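Erness Food Board > Eating at your desk > Crayfish for lunch, how do you keep it tidy?

Started by hadton_lunches, 10/29/24

Somebody in our office orders crayfish and we eat it at a work table with a big desk mat on it. I like crayfish but I don't like what it does to the mat. What do you all put down, and what do you do with the sides? We usually get bread or tomatoes with it and they end up tasting of chilli.

pegleg_jo wrote:
Bowl for the crayfish, trays for everything else. Don't put tomatoes in with the shellfish. Keep the bread in its bag until you want it.

Morrison8 wrote:
I'd skip the bowl. Newspaper over the whole table, tip the lot out, roll it up when you're done. A bowl only holds so much and the shells have to go somewhere.

Chaimae Abou Zeid wrote:
Newspaper is fine at home. On a desk mat the juice goes through it. We use a round white bowl, and an insulated bag stands at the end of the table.
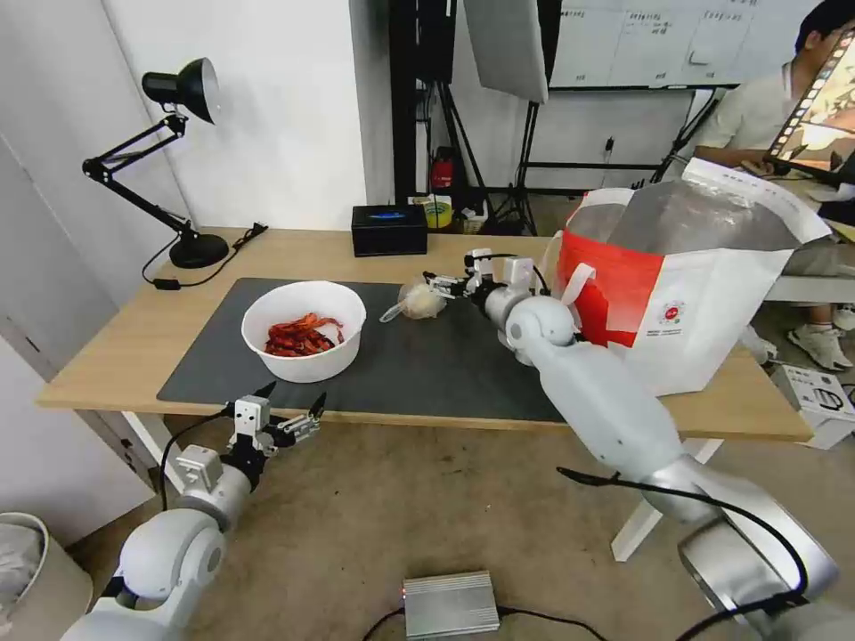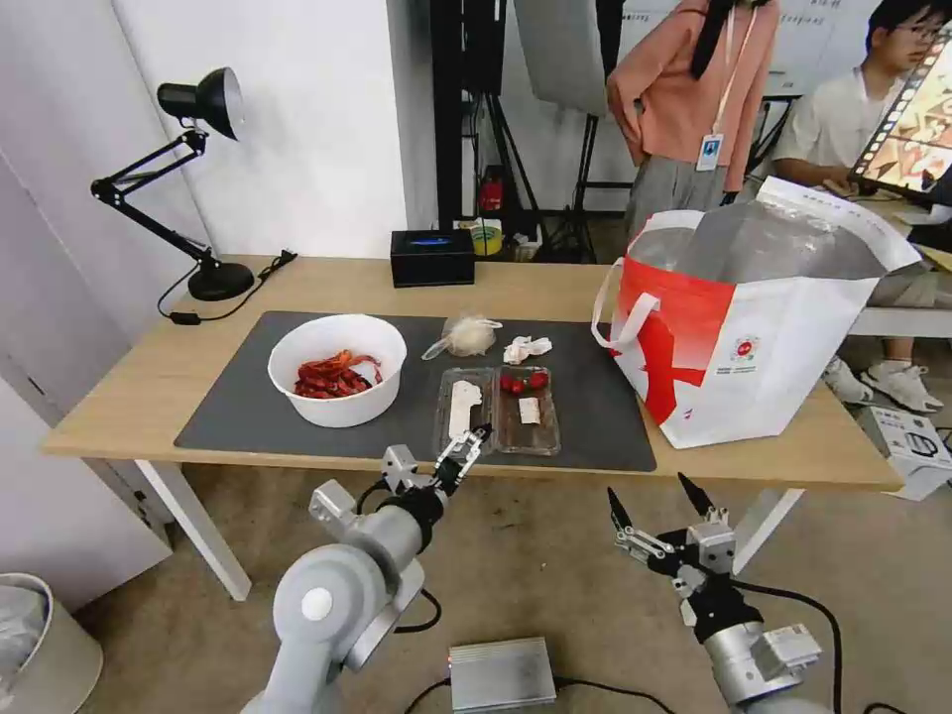
Reading time for this thread: 3 min

The clear trays in the second one are what I'd recommend. Cherry tomatoes go in one, and the other does for odds and ends. They weigh nothing and you can rinse them.

Morrison8 wrote:
Still only one bowl though. Where do the shells go?

Chaimae Abou Zeid wrote:
In a spare tray, or a second bowl if there are a lot of us. I empty it every 10 minutes.

pegleg_jo wrote:
I see there's a lamp on that table. I'd move it back before anyone starts pulling heads off. Ours got splashed in January and the switch still feels sticky.

hadton_lunches wrote:
Trays it is, then. Does the insulated bag make any difference? Ours comes from Nundano in plain paper and it's a 10 minute walk.

Chaimae Abou Zeid wrote:
It does if you fold the top over. Leave it open and you may as well use paper.

Morrison8 wrote:
I don't agree. Shut the bag and the shells go soft in the steam. I'd have it five minutes sooner and a bit cooler.

pegleg_jo wrote:
Get more napkins than you think you need. For 3 people I take a whole packet.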